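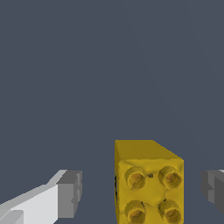 What does the Ranach method do?

Ranach trains a grasping policy entirely in simulation and adds a second network that decides when the gripper should close. The two are trained separately. The first proposes a motion of the wrist, and the second scores the current view and holds the fingers open until the score passes a threshold.

Why separate the closing decision from the motion?

In our earlier policy, Hakness, one network handled both. Most of its failures were early closures: the fingers shut while the object was still off center, and one finger pushed it away. Splitting the decision let us tune the threshold without retraining the motion network.

What does the policy receive as input?

A single color image from a wrist-mounted virtual camera, plus the finger opening in millimeters. There is no depth channel and no object pose. Pose is available in the simulator and is used for the reward only.

Which objects are used?

Toy building bricks with studs. Color and starting orientation vary between episodes. Bricks may start on a side, with the studs facing outward, so the policy cannot rely on seeing them from the top.

What is the main result?

Over 500 test episodes, Ranach lifted and held the brick in 84 percent. An episode counts as a success if the brick stays between the fingers for 2 seconds after the lift. Dropped bricks and timeouts are both failures.

How long does training take?

The motion network takes about 8 hours on one workstation GPU. The closing network is smaller and trains from logged episodes after the motion network is frozen.

Has it been tested on hardware?

Not yet. All reported numbers are from simulation. Anayeli Meléndez is porting the controller to the arm at the Nolatcombe lab, with first trials planned for February.

Where does it fail?

Mainly when the brick is rotated so that the fingers would meet its corners. The closing network tends to score these views too high. Gumaro Barrera is testing a version that takes two consecutive images.

Can I use the code?

The training code and test scenes are released for research use. Weights are available on request from Yatziri Zamudio. Please state which release you used when reporting results, as the threshold default has changed.

Last updated 15/10/2025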